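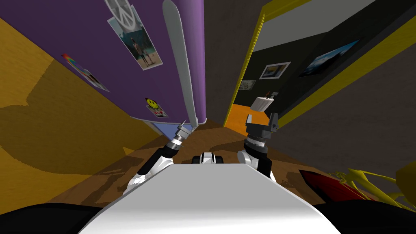 Figure 1. Simulator view from the head camera. The left gripper holds the long paddle against the purple panel. The right gripper is open, with the doorway ahead.

Print this page | E-mail this page

Carrying Long Objects Through Narrow Spaces: Does the Robot Need to Know How Long the Object Is?
Final report, robot manipulation project
Negin Asadi and Tormod Rønning
Supervisor: Hedvig Fagerlund

1. The problem

A two-armed mobile robot that picks up a cup and drives through a doorway has to keep its own body away from the walls. If it picks up something long, the same path may no longer be safe. The planner we started from, Droletton, checks the body and the arms for collisions but treats whatever is in the gripper as part of the hand. For small objects that works well enough. For a long paddle it means most of the object is missing from the check.

We wanted to know how much of the trouble goes away if the held object is added to the collision model, and how large the safety margin around it should be.

2. Setup

All work was done in simulation. We used the Nina set of home scenes, which has strongly colored walls, narrow passages and a fair amount of clutter on the floor. The robot has to carry a long, thin object in its left gripper and stop in the next room. The right gripper stays empty.

The object is a light grey paddle with a slight curve, a little wider near the top. We chose it because the curve makes a simple box a poor fit. Our first model was a single box and it blocked doorways that were passable. The final model is a chain of short capsules that follows the curve.

Furniture and wall panels count as obstacles, and so do posters and stickers attached to them. Touching a surface does not end a run. We log the contact and let the robot continue, unless the object leaves the gripper.

3. Method

We compared three planners:

Baseline: Droletton unchanged.
Small margin: held object modeled, 2 cm clearance.
Large margin: held object modeled, 6 cm clearance.

In total we completed 622 runs. Start positions were drawn at random and the same positions were used for all three planners. A run counted as a success if the robot reached the goal area with the paddle still in the left gripper and no logged contact between the paddle and anything else.

The grasp pose was read directly from the simulator. We had planned to estimate it from the head camera, but the far end of the paddle often comes close to the top of the image and our estimate of its length was unstable there. Dušan Murín helped us try a wider lens setting. It kept more of the paddle in view, but straight edges near the sides leaned so much that the estimate got worse again.

4. Results

The baseline had the most contacts in every scene. Most of them happened before the doorway, while the robot was turning in the passage, and only a few at the door frame itself. We had expected the opposite.

Both modeled versions did better. The small margin version had a higher success rate than the large margin version. With 6 cm the planner often reported that no path existed, and the run timed out with the robot standing in the passage. With 2 cm it found a path more often but sometimes brushed a wall when the base overshot a turn.

The paddle was dropped in 40 runs. We went through these by hand. In nearly all of them the paddle had been pushed against a flat surface and the wrist kept rotating – the planner had no force limit and no reason to stop.

5. Discussion

Modeling the object helps, but a fixed margin is a poor tool. A margin that shrinks inside the passage and grows in open rooms would probably give most of the benefit of both. We did not have time to test it. A force limit on the wrist is a smaller change and should come first.

The main weakness is that we gave the planner the true grasp pose. On real hardware it would have to be estimated, and our camera tests suggest that is hard with one head view.

Work on the force limit will continue in September.

Last updated: 22 March 2020

Comments

Diễm Lò
Did you try lowering the paddle to horizontal before the turn? In our Sornen runs that helped with ceilings and lamps but made turning worse.

Negin Asadi
Only in a few test runs that are not in the report. Same as you, the turns got worse.

skusness_lab
Are the capsule files available? We have a curved handle with the same box problem.

Tormod Rønning
Yes, send me an e-mail and I will share the folder. The script that fits the capsules is in there too.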